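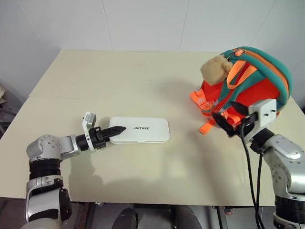 Oct 12, 2022

Slept badly, up before six. Fog until mid-morning. Hygrometer in the back passage read 46 per cent at breakfast, lower than I expected with the window shut.

Spent the first part of the day on the shower room floor. The screed went down in September and I have been testing it with the sheet method: a square of clear polythene taped at all four edges and left overnight. Lifted it at seven. No beading on the underside and no dark patch on the screed, so I am treating it as dry enough to prime. Ivars Uibo thinks the sheet test is worthless and wants me to hire a proper meter. He may be right. The hire shop wants a deposit of 50 and is only open when I am at work.

Swept, vacuumed, swept again. Primed with the Mägi primer, one coat brushed into the corners and the rest by roller. It goes on milky and clears as it dries. The tin says to leave it four hours. I left it five and used the time to redraw the fall to the drain, which I had wrong on the first sheet. The drop from the door to the grate is 18 mm and the earlier drawing had it starting from the skirting, so every height along the long wall was out. Corrected in red and dated.

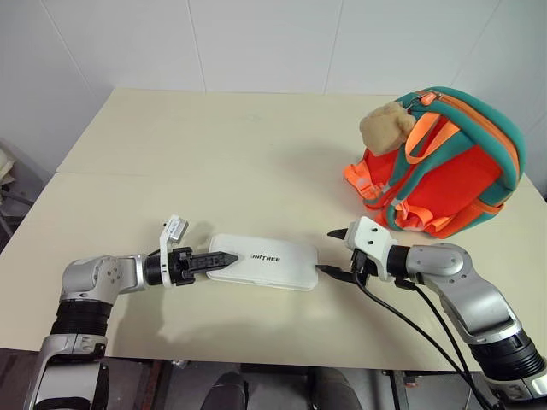
The joint width for the walls is still not settled. Vaida Laur wants small tiles throughout, with a wide pale joint, and has a sample board from Nalorus to prove the point. My objection is the amount of grout. Small tiles more than double the length of joint per square metre, and joint is the part that has to be scrubbed. I would sooner have large square tiles in white with thin grey lines between them, as on the wall behind the table, and keep to that format right up to the internal corner. Grey does not show the first year of use in the way white grout does. The drawback is that a large tile forgives nothing in the wall. Mine is out by 4 mm over the height of the door, and the plaster would need a skim first.

Wrote the two options out side by side with quantities and sent them to Vaida. Large format at 400 mm square, full tile at the door side, cut tile behind the basin. Small format centred on the shower valve. No reply by evening.

Telephoned Siiri Paju about the drain. The trap she supplied has a seal depth that does not match the leaflet. She will look at it when she is next over and asked me to measure again with the grate off. Measured again. Same result.

Lunch: soup, rye bread, the end of the cheese. Walked to the post box and back. Left knee stiff on the hill, no worse than yesterday.

Afternoon, cut the backer board for the niche. Score, snap, clean the edge with a rasp. Three pieces good, the fourth broke across the corner and will do for the short return under the window. Dry fitted everything and marked the screw positions in pencil. The bottom shelf of the niche needs a slight slope outwards or water will stand on it. Set the slope with a folded card, then replaced the card with a plastic wedge.

Tools cleaned. Adhesive still to buy, also spare blades and a second bucket. Līga Rätsep has offered her wet cutter and it can be collected after five tomorrow. Bed at ten.

Search this diary
Enter keyword
Go

Contact | Copyright 2022, all entries | Back to top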